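Gurgate Bench Cell

The Gurgate Bench Cell is a two-armed robotic workstation sold as a kit by Jenska, a maker of laboratory and light-assembly equipment based in Ostitz. It is intended for small-object handling: picking, sorting, presenting and packing items that fit within the reach of both arms. The cell is supplied either as parts for assembly by the buyer or, for an extra charge, built and aligned at the Ostitz works. The current version, known as series 2, went on sale on April 1, 2020 and replaced an earlier single-arm model.

Name

The name Gurgate was first used by Jenska for a linear feeder withdrawn before the cell was developed. The company kept the name for its small-format range. Dealer literature sometimes calls the product the "Gurgate Twin", a name that does not appear on the rating plate or in the manual.

Construction

The cell consists of a flat work table, two arms mounted at the near edge, and an enclosure of plain panels on the remaining three sides. The near side is left open for loading. The arms are a left-hand and a right-hand unit and are not interchangeable without refitting the base bracket, although the links, housings and wrist parts are common to both. Links are white mouldings pierced with small holes, which reduce weight and serve as fixing points for cable clips. Joint housings are black.

An aluminium rail runs along the near edge of the table. Controller boards are fitted at the arm mountings, one to each arm, and are left uncovered in the kit version. A cover set is listed as an accessory. Series 2 controllers communicate with a host computer over a single cable per arm, and either arm can be run alone if the other is switched off at its board.

The enclosure panels are finished in a matt pale colour chosen to limit reflections. Jenska advises against replacing them with glossy or strongly coloured sheet, as the grasp-finding software was tuned against the standard finish. The table surface is a plain white sheet held by screws and can be turned over when worn.

Grippers and wiring

Each arm carries a two-finger electric gripper as standard. Fingers are sold in pairs and are changed with one screw per finger. Three patterns were listed at launch: plain, padded and narrow. The narrow pattern is meant for cards, sachets and other thin items, and is the only one for which Jenska publishes an approach angle.

Gripper cables are run outside the arm in a free loop. This layout was carried over from the single-arm model and has drawn some criticism, since a loop set too short can restrict wrist travel and one set too long may drag on the table. The manual gives a loop length of 217 mm between the wrist connector and the first clip. Cables made up by third parties are accepted under the guarantee provided that the connector shell is of the locking type.

Software

The cell is supplied with a control package that offers direct teaching, scripted motion and remote operation. In direct teaching the operator moves the arm by hand with the motors released, and positions are stored on a key press. Scripted motion uses a small command language with 50 instructions, most of them shared with the older model. Remote operation requires a pair of hand controllers, which are not included.

Collision checking between the two arms is carried out on the host computer and not on the controller boards. It is therefore inactive when an arm is driven directly from its board, a point marked with a warning in the manual. A software update issued in June of the same year added a shared slow zone above the middle of the table, inside which both arms are limited to reduced speed whenever they are present together.

Use

Typical work involves thin, light or flat items that are awkward for suction tools. The arms can take packets from an open-fronted box, lay cards in a mesh tray, or pass an item from one gripper to the other.
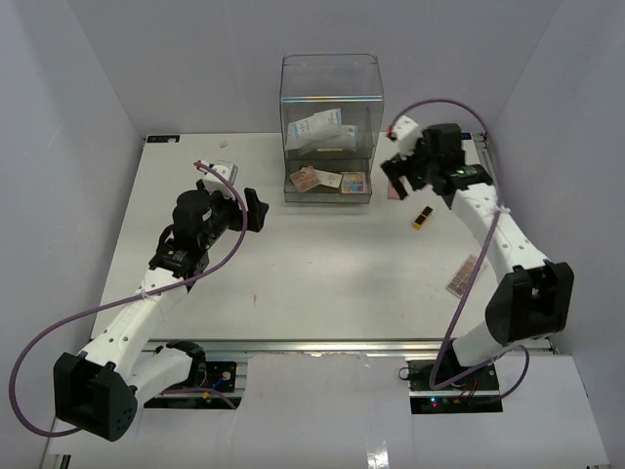
Clear acrylic containers are permitted but need more care than opaque ones. Their edges give little contrast, and the manual recommends entering the position of the container by hand before a run is started. Any shelf inside a container should be entered as a separate surface. Items left loose on the table are treated as obstacles unless they have been added to the task list.

Jenska quotes a working load per arm that is adequate for packaged stationery, small electronic parts and sample packs. The cell is not rated for liquids, powders or food contact, and the enclosure has no sealing.

Reception

The equipment dealer Verstraete, which stocks the kit, published a bench review shortly after launch. It found the arms well matched to each other and praised the repeatability of the grippers over a run of 204 picks, of which 2 were recorded as failures, both with glossy packets. The review was less favourable about assembly. Instructions for squaring the base brackets to the rail were judged hard to follow, and the drawings showed the right-hand bracket only in mirror image. Corrected drawings were later placed on the Jenska website.

Reviewers also noted the exposed boards. Verstraete advised schools and training centres to order the cover set with the kit – it is cheaper at that stage than as a spare part.

Variants

A short-table version with the same arms is made to order. A bare-arm pack without table or enclosure is sold for fitting to existing benches, but is supplied without the alignment guarantee.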